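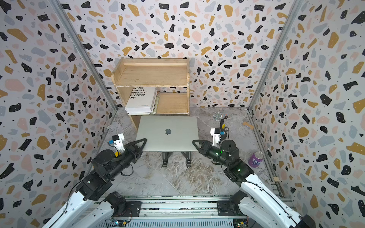
Ingvar Gunnlaugsson wrote in the margin of our first draft that a rule you have to explain out loud is a rule you haven't written yet. We had submitted five pages of rules. He returned them with 21 question marks and no grade.

Rules for a Shared Two-Arm Bench
Final project report, Turov group
December 18, 2019

1. What we set out to do

Our task was to write working rules for a bench where two robot arms share the same small space and often the same object. The arms came with a manual, which is very thorough on the subject of screws. On who may reach into the workspace, and when, it says "use caution." We felt this left room for a student project.

We read whatever lab rules we could get. The Lovitz building has a general safety sheet, last revised by someone who was mainly worried about soup. The Mthembu workshop has a much better one, written for milling machines, and we stole its structure without shame.

2. The rules we kept

Before power: both base plates are checked by hand for play. Cables along the rail must stay clear of the joints through the full range of motion, and the person who checks this signs for it. A first name is enough. A smiley face is not, and yes, this came up.

During a run: one person drives, one person watches. The watcher keeps a hand on the power switch and does nothing else, including email. Hands stay outside the walls until the driver says "stopped" and the watcher repeats it. We tried a version with only one "stopped" and dropped it after a rehearsal in which two people each assumed the other had said it.

Objects: everything in the workspace goes on the run sheet before power, including things nobody plans to move. A laptop on a stand, a drink can and a strainer are very different problems for a gripper, and the sheet has to say which ones are in reach. Drink cans must be empty before they go in. The draft said "preferably empty," which drew the largest of the question marks.

Handling a laptop with two arms: lid closed, both grippers open at the start, speed at the lowest setting. The arms approach one after the other on the first try. Only when that has gone cleanly may they move together.

3. The trial

We asked the Fulell project group to work under our rules for 69 runs and to complain in writing. They were generous with the second part. In 3 of the runs the object sheet was filled in afterward, from memory, by a person who had not been in the room. The watcher rule held up well, although watchers described the job as "like being a lifeguard at a sink."

The pre-power check took up to 5 minutes at first, and people skipped it when they were late. We cut it from a full page to half a page and moved it onto a card tied to the rail. It was skipped less after that, but we didn't record this carefully enough to put a figure on it, and we have been told not to put one on it anyway.

4. What we would change

The rules say nothing about software limits. We assumed the driver would set them, and the drivers assumed they were already set. A line for this belongs on the card, between the cable check and the signature. There is also no rule for what to do when a gripper closes on something and the power is cut – let go by hand, or leave it and call someone? We argued about it for most of an afternoon and ended up leaving a blank space under the heading "Stuck objects," which the next group is welcome to fill in.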